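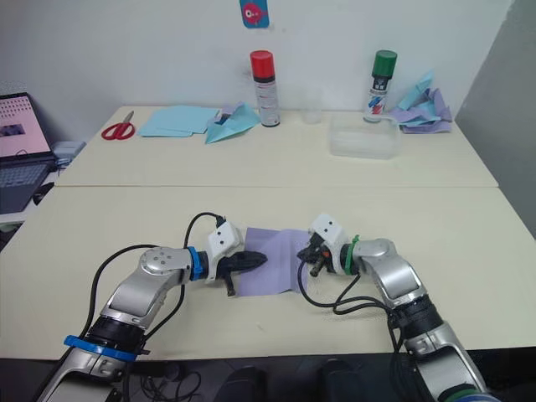
Paper airplanes, from flat sheet to something that glides

Radoslava Trnka
September 2022

Going to put everything I know about folding a plain dart in one thread. People keep asking me in replies and I keep typing the same answers.

Paper first. I use the light purple from the Malolora pastel pack. It's ordinary copy weight. The heavier card they sell next to it makes a nice-looking plane that drops like a spoon.

I paid for a box of 1450 sheets and split it with my sister. Big box. You don't need that. Any printer paper works, and you can use the back of something already printed if the ink isn't thick.

Fold on a hard table. Carpet is hopeless and so is a bed. I wipe the table before I start and I keep drinks on a different one.

The middle fold goes in first. Long edge to long edge, line up the corners, press lightly. Then open it flat again. At this stage you want a guide line. You can go over it harder later, once you know it's in the right place.

If the middle line is off, start again with a new sheet. I used to try to fix it and the plane always turned left, or always turned right, depending on which way I had been sloppy.

Next, fold the two top corners down to the middle line. Leave a tiny gap so the paper has room when you close it. A hair is enough.

Then fold the slanted edges in to the middle line again. You get a long point. Press from the point backward. The layers get thick up there and they will creep on you if you press the other way.

Now close it along the middle line with the folded layers inside. Last folds are the wings. Bring each one down so its top edge runs along the body, and make the second match the first.
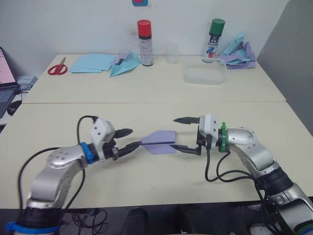

A question I get a lot is how wide the wings should be. My answer is wider than you think. The classroom dart most of us learned has thin wings and needs a hard throw, and for indoors I'd take something slower. With the lavender one you can see what I go for: a pointed nose, wings swept out to either side, and only a narrow fold down the center. A deep body gives you more to hold but takes that paper away from the wings.

Wing angle. Look at the plane from behind. The wings should tip up a little, like a shallow Y. If they droop, it rolls over. Mine sag after a lot of throws, so I bend them back up before each one.

Trim. If it dives, curl the back edge of both wings up very slightly. If it climbs, stops and falls, flatten that curl out. Change a little, throw, change a little more.

If it turns, check the wings before you do anything else. Nine times out of ten one is bent lower than the other.

Throwing. Hold it under the wings, a bit forward of the middle. Push it out level. You aren't pitching a baseball. My nephew throws everything at the ceiling and then tells me my plane is broken.

Best glide I have measured was 64 feet, in the gym at the Grivico center, with the fans off. At home I get to the end of the hallway and that's the wall.

Ran a folding table there in January too. The kids had 11 minutes to fold and test before the long throw. The winner was a girl who spent nearly all of it on one plane. The boy next to her made a pile and didn't trim any of them.

Somebody asked about tape. I don't use it on darts. A small piece across the top of the wings does keep the body closed, and if your planes keep springing open go ahead. Staples in the nose, no, please, there are faces around.

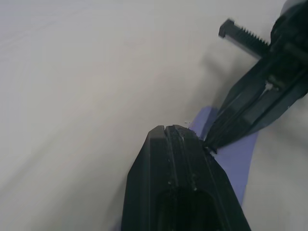
Paper clips are a different matter. One on the underside near the nose will help a plane that keeps climbing and stalling. I buy the small ones at Szabo. The big ones are too much weight for copy paper.

Creases. You can use a fingernail, the side of a pen, or a ruler edge. I had a bone folder and lost it and haven't noticed much difference. On dark paper a fingernail leaves a shiny streak. On the purple I can't see it.

Storage. Flat, inside a book, wings closed. Don't stand them on their noses in a jar like I did. Once the point is crumpled you can pinch it straight, but it never goes back to what it was. Damp is bad as well. Mine lived by the bathroom for a while and went limp.

Someone mentioned the Grernus folding book. I have it. The first 2 designs are good and the diagrams are clear. After that it gets into shapes with a lot of tiny pleats, and I haven't gotten one of those to cross the living room.

Next thread will be the square-nosed glider. It's slower than the dart and a bit harder to fold evenly. Put questions under this post and I'll get to them tonight after dinner.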